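Section 5: The Sweeping Task

Read Section 4 first. If you skipped it, the arms are probably still in the wrong home pose and you are about to find out where the emergency stop is. (Front edge of the table, red, you can't miss it. People have missed it.)

This section covers setting up, running and putting away the sweeping task on the two-arm station at the Celthorpe Robotics Club. It was rewritten on August 6, 2025 after the Bravbridge meet, where we learned several things about bin liners. The code for the task is called Pan. The older version is called Zusus and should be left alone in its folder, where it can't hurt anyone.

5.1 What the task is

The right arm holds a brush. The left arm holds a dustpan. Debris goes on the mat, the brush moves it into the pan, and the pan gets emptied into a bin. A six-year-old can do this in one go. It took us until February.

Left and right always mean the robot's left and right. If you stand facing the robot, its right arm is on your left. Every new member gets this wrong once, and Gediminas Juška has been a member for years and still points at the wrong arm with great confidence. Go by the tool: brush is right, pan is left.

5.2 What you need

Hand brush, wooden handle. Use the one with the short bristles. The long one from the supply closet folds over on itself and pushes nothing.

Dustpan, pink. There was a gray one. It was hard to pick out against the arm in the recordings, so pink it is.

The brown mat, smooth side down.

Two black bins with liners. One goes at each side of the mat.

Debris from the tub marked SWEEP. It holds sponge offcuts and fake rocks. Please stop adding things to the tub. We found a raisin.

5.3 Setting the table

1. Wipe the table, then lay the mat and smooth it from the center out. A bubble the height of a coin will catch the lip of the pan every single time.

2. Line both bins. Fold the bag well over the rim on all four sides and press the bottom down into the corners.

CAUTION: A liner that stands up above the rim will get snagged by the gripper. At Bravbridge the left arm carried one around for most of a round like a cape. The judges enjoyed it. We did not get points.

3. Set one bin at each side of the mat, long side parallel to the edge of the table.

4. Check that the green lights at the arm bases are on. If one is dark, stop here and go back to 4.2.

5. Look at the cables where they leave the wrists. Each should hang in a loose loop with enough slack for the joint to turn. If a loop is tight, the arm will find out before you do.

5.4 Loading the tools

The grippers don't pick the tools up by themselves in this version. You hand them over, like a nurse in a hospital show.

1. In the Pan menu, choose LOAD RIGHT. The gripper opens and waits.

2. Hold the brush upright with the bristles down and put the handle between the jaws. Keep your fingers above or below the jaws, never beside them.

3. Press CLOSE. Let go when the jaws stop moving. Tug the handle once. It should not slide.

4. Choose LOAD LEFT and do the same with the short handle of the pan. The bottom of the pan has to lie flat on the mat, with the open lip facing the brush.

5. Choose TOUCH DOWN. The right arm lowers until the bristles press on the mat. You want the tips bent a little. If they are splayed out like an old toothbrush, raise the arm by 3 on the height dial and try again.

NOTE: Simone Prado likes the brush tilted for better reach. Simone also wrote her own motion file for it. If you are running the standard file, keep it vertical.

5.5 Placing the debris

Put the pieces between the bristles and the lip of the pan. Anything behind the brush stays behind the brush, and the arm will sweep away from it with total commitment.

Spread them out a bit. Mix sponge and rock, as they behave differently: the sponge drags and tips, the rocks skate. The round one rolls if you so much as speak to it, so put it down last.

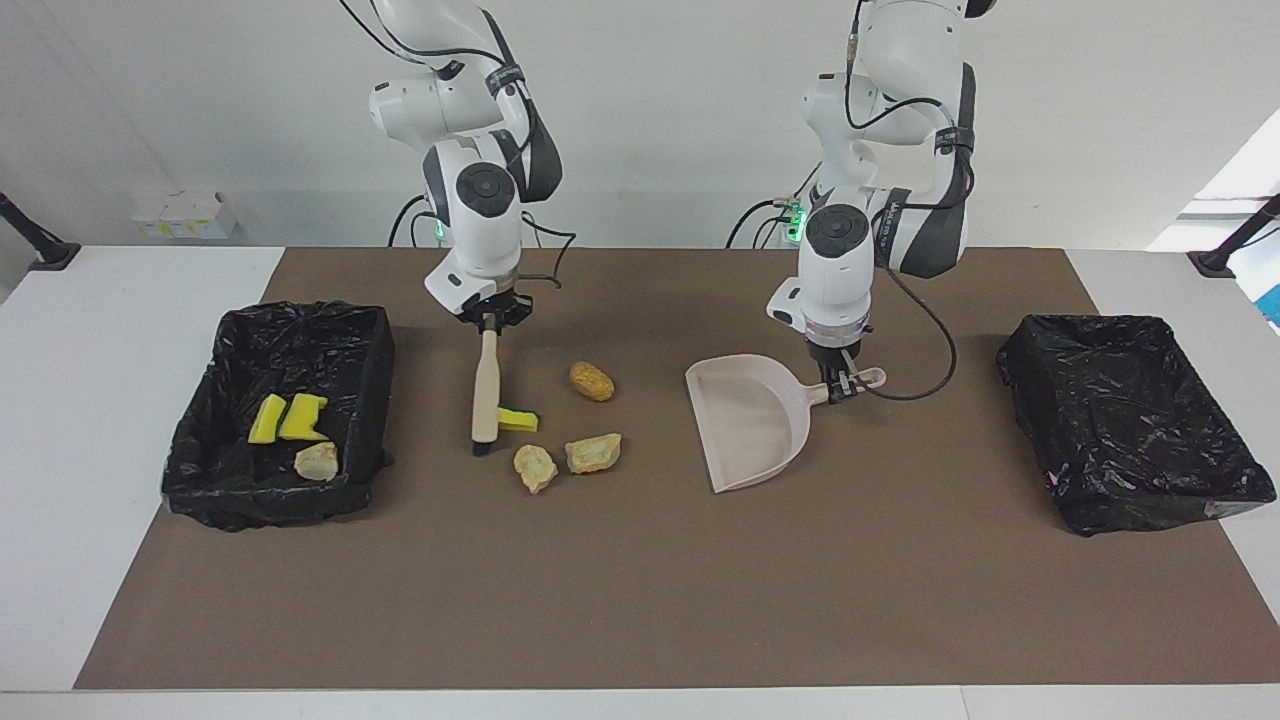 Fig. 5-1. Tools loaded, debris between brush and pan. Sponge and rock already in the bin on the brush side.

Don't lean on the table after this point. If something has moved, use the reacher stick to move it back. Hands stay outside the mat once the tools are loaded, and that includes the hand with the phone in it.

5.6 Running a sweep

1. Say "clear" out loud. Wait for everyone at the table to say it back. Yes, even if it's only Osvaldo and he's eating.

2. Choose SWEEP SLOW for the first pass. The left arm holds the pan still and the right arm moves the brush toward it in short strokes.

3. Watch the lip of the pan. The usual trouble is a flat rock that stops against it. The program allows 5 strokes before it gives up and beeps.

4. When the pieces are in the pan, choose DUMP and select the bin. The pan tips and the arm gives it a shake. The shake was Maiara Rezende's idea and is the best line of code in the project.

5. If everything landed in the bin, move on to SWEEP NORMAL. If something landed on the floor, pick it up before someone steps on it, then write it in the log as a miss. "Nearly" is not a category in the log.

CAUTION: Don't use SWEEP FAST with rocks. It works beautifully with sponge. With rocks it is a different sport.

5.7 When it goes wrong

The brush slowly turns in the gripper. The handle is smooth and the jaw pads are dusty. Stop, unload, wipe the pads with a damp cloth, let them dry, reload.

The pan lifts at the back and pieces go underneath. The handle was gripped too high. Reload it.

The arm stops and shows error 781. This means it pushed harder than it is allowed to, nearly always because the brush is too low. Press RESET, raise the height dial, run TOUCH DOWN again. Don't raise the force limit. We know where the setting is too, and we can see who changed it.

The mat creeps toward one side over a long session. Known problem. Natanael Holanda has tried tape, more tape, and a stern talk. For now, straighten it between runs.

One piece will not go in, no matter what. Write it up and take a break. It is a piece of sponge and you have homework.

5.8 Putting away

1. Choose UNLOAD for each arm and take hold of the tool before you confirm. The gripper opens all the way and the brush goes straight down.

2. Send both arms HOME. Wait for the beep.

3. Empty the bins back into the SWEEP tub through the sieve. Liners can be reused until they tear.

4. Hang the brush up. Storing it on its bristles gives it a permanent lean, and then we're back to the closet one.

5. Copy the run files to the club drive before you shut down. The station keeps the last 45 runs and quietly deletes the rest.

Section 6 covers sorting. It is shorter, mostly due to sorting not working yet.

Comments (4)

natanael_h
For the record, the tape does work if you put it on the underside. It just also works on the table. Bring a scraper.

Simone Prado
5.4 makes it sound like my file is a rumor. It's in the shared folder, it's called tilt_ok, and it gets the corner pieces. Could someone add a link?

robo_parent
My daughter starts in your beginner group next month. Do they use the arms right away or is there some training first? She has read this whole page twice and now says "clear" before opening the dishwasher.

Osvaldo Xavier
@robo_parent Sections 1 to 3 first, then she loads tools with an older member standing next to her. Also I was eating ONE time.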